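Subject: Re: [marnura-users] Planner picks wrong cell after re-zeroing

> After the last update our arm plans to the cell next to the one
> we ask for. Is the grid read from the tape or from the config?
> We have 2,000 logged moves if that helps anyone.

It reads the config. The tape is only there for people, and Marnura never looks for it. We had the same fault at Gourlay in October and it was the table frame, which the update resets to the base.

Our table for comparison:
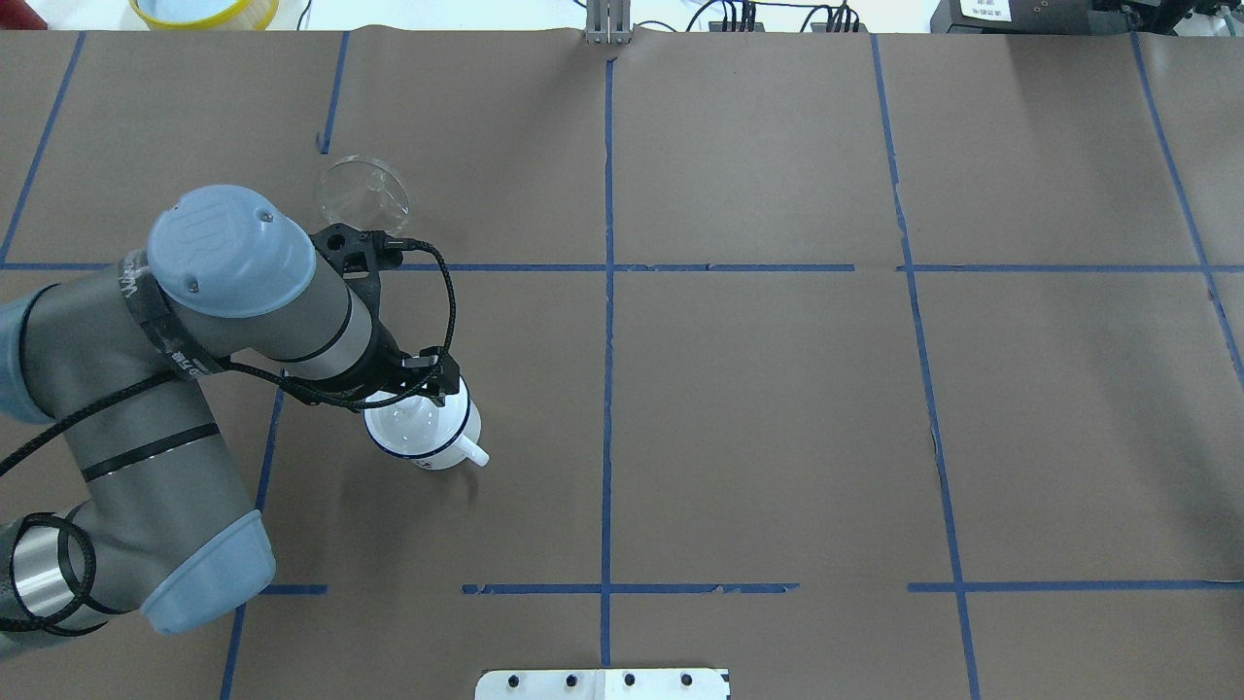 Enamel mug in the gripper, glass dish on the paper, head view.

Our tape lines were only put down by hand, so don't measure the offset from them. Touch off on a fixed point on the table edge, then set table_origin by hand and restart the planner — a reload does not pick it up.

The other thing to check is the wrist view. Clear glass gives our depth filter trouble, and shiny white things are nearly as bad.

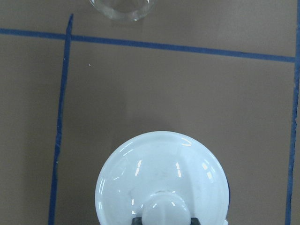
We raised min_points to 70 and kept 7 mm of clearance round anything the filter marks as unsure. The Sirker plugin ignores that second setting before version 2, so check which one you have.

Please do post the logs, or just the moves that went to the wrong cell.

Flarach list, Gourlay end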